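Kitchen Waste in Shared Student Apartments
Project report, Consumer Studies, second year
Group members: Tatiana Čierny, Norbert Říha, Erlinda Soriano
Supervisor: Ctibor Dvořáček

1. Background

Our group wanted to know what students throw away from their kitchens and why. We picked the Felitz building because two of us live there and could get permission easily. The building has shared kitchens, and most of the utensils in them were left by earlier tenants.
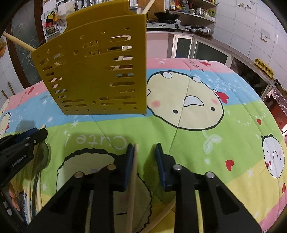
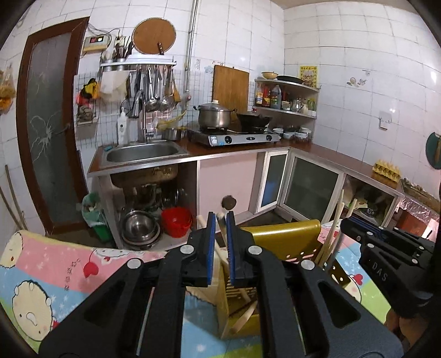 Most studies we read for class dealt with food waste only. We decided to include small items as well, such as takeout chopsticks, plastic cutlery, jar lids and paper napkins. These are light, so they hardly show up when trash is weighed, but they fill drawers and bins quickly.

2. Method

We asked 20 residents to keep a kitchen diary for 10 days in June. Each person wrote down what they threw out, where it came from and whether it could have been used again. Norbert made the diary sheet. Tatiana collected the sheets and typed them into one table. Erlinda did short interviews with 8 of the residents after the diaries were finished.

Two people stopped partway through. We kept their entries for the days they completed, so the totals are a little lower than they should be.

3. Results

Disposable utensils made up 66 of the entries. Most came with delivery orders, and many were thrown out still in the wrapper. Several residents said they had checked the "no cutlery" box when ordering and got cutlery anyway.

Bread was the most common food item, followed by cooked rice and salad greens. People who shopped once a week threw out more greens than people who shopped every few days. We did not find a clear difference between residents who cooked together and those who cooked alone, which surprised us.

In the interviews, people mentioned lack of fridge space more than anything else. One resident said she buys small packages even though they cost more, so that they fit on her shelf.

4. Problems

The diary had no line for drinks, so some people listed them under food and others left them out. We also should have asked for weights. "Some rice" can mean a spoonful or a full pot.

5. Next steps

Jozefína Jelínek from the parallel group has offered to run the same diary in the Prikirness building this fall. She will use the corrected sheet with a separate line for drinks.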